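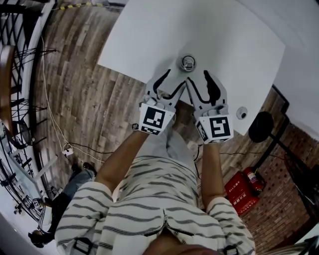

Gellix demonstration capture – station check, Edach upper floor

1. Marker blocks seated, faces clean. OK.
2. Finger pads: no tears along the inner edges. OK.
3. Floor cables clear of operator's feet. Comment: reroute the black run before the next block.
4. Extinguisher access. OK. 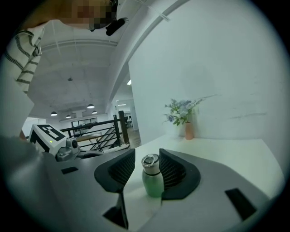

Item 5, grasp check: bottle upright between the finger pads.

6. Episodes per block: up to 70. Comment: Pilusard log stops at 3 – re-index before upload.
7. Free storage, 300 GB minimum. OK.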